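# About Oltow

Oltow is a small press for short fiction about domestic life, by which we mean people in kitchens not saying the thing. We publish novellas, linked stories and the occasional very short piece that got out of hand. If your manuscript has a dragon in it, we wish the dragon well, and there are other presses with higher ceilings.

We started with 2 editors, one lease and a shared dislike of the phrase "quiet masterpiece," which has since been used about three of our books. We have put it on all three covers. Rent is rent.

## How we got here

Joris Dekker had spent a good part of his working life cutting other people's novels down to size for larger publishers, and kept noticing that the book he liked best was usually the one left on the floor. He began to wonder what would happen if someone published the floor. The first title was *Povar*, a novella about a married couple who run a lunch counter and communicate for an entire winter through the specials board. It runs to 302 manuscript pages in the draft we accepted and a good deal less in the version you can buy. The author has forgiven us in writing.

After that came *Phetsri*, a set of linked stories named for the boarding house where they all take place. Every tenant believes the landlady likes them best. We won't spoil it, but she does have a favorite, and he moves out on page nine.

## What we look for

We like a promise made too quickly and then kept for the wrong reasons. We like arguments in which both people are right and one of them is holding a casserole. We're fond of second marriages, adult brothers, people who come back for a coat. We will read a story told by a house, though the house should know that it is starting from behind.

Style is your business. Long sentences are fine, short ones are fine, and fragments are fine as long as you have a few whole ones somewhere in the building. We do ask that rain be used sparingly. Last year's submissions contained enough of it to float the office. 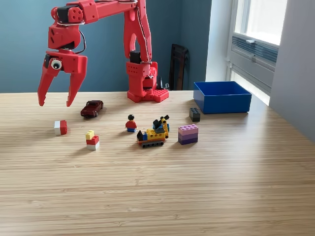

Tolik wrote to us after finishing *Phetsri* to say that the ending was unfair to the landlady, that the middle was unfair to everybody else, and that he had read the whole thing on a bus and missed his stop. He wanted to know whether we planned these things or simply let them happen. We plan them. The bus was a bonus.

## How we read

Last year 914 manuscripts came in. We took two. We know how that sounds, and we've tried saying it in a gentler tone, but the numbers stay where they are. Every submission gets read by a person, at least as far as the first scene with dialogue in it. Many go back with a note. The notes are short and sometimes hard to make out, as Joris writes his by hand and regards the letter *r* as optional.

The reading window opens in May and closes when the inbox starts to frighten us. Send the first chapter or one complete story, plus a few lines about yourself. You don't need an agent, a degree or a cat. Please don't tell us what your mother thought of it, unless she hated it — then we'd like to hear her reasons.

## Money, briefly

We pay a modest advance and a decent royalty, and we send statements whether or not there's anything on them. We don't charge reading fees. Books are printed in small runs and reprinted when the boxes in the hallway get low enough to step over.

## Say hello

Bookstores can order from us directly and will usually get an answer before lunch. Book clubs may ask for an author visit, though the author of *Povar* will only come if there is soup. Everyone else is welcome to write about the books, including to complain. Complaints about endings go to Joris, who keeps them in a folder and rereads them when he is feeling too pleased with himself.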